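Vinegar, bicarb and a bit of patience
Jan 8, 2025

Happy new year from a rather chilly Bremville! I promised in the last newsletter that I'd write up my kitchen cleaning experiments, and a surprising number of you wrote back to say get on with it, so I have.

It all started when we moved into the Bellamy Road flat and I opened the cupboard under the sink. Four half-used bottles of the same limescale remover (mine, all mine, carried from the old place in a box) and not one clean tap in the house. So I gave myself until April to use up what I had and see how far I could get with plain stuff from the corner shop.

The taps came up best. I soak an old cloth in white vinegar, wrap it round the base and go off to have my tea. Twenty minutes or so does it, then a scrub with a toothbrush and a good rinse. Please don't do this on marble or any natural stone, I learned that one at my last flat and lost part of my deposit over it.

The oven was less fun. Bicarb mixed to a paste, left overnight, wiped off in the morning, and then the whole thing over again because the back corner looked exactly the same. It took me 5 goes! The glass door is lovely now though, and I keep switching the light on to admire it.

For everyday wiping I'm on one squirt of washing-up liquid in a spray bottle of warm water. I got a spare bottle at the Konevier market and it has already outlived the fancy one.

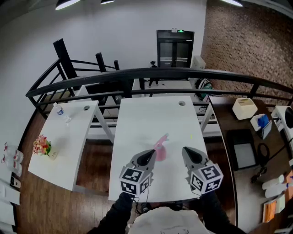
Can I mix the vinegar and the bicarb together in one bottle?

I wouldn't. They fizz and cancel each other out, so you end up with slightly salty water, and if you screw the lid on it can burst. Use one, rinse, then use the other.

Next month it's the washing machine drawer, which I have been putting off since we got here. Send me your tips, and your horror stories too.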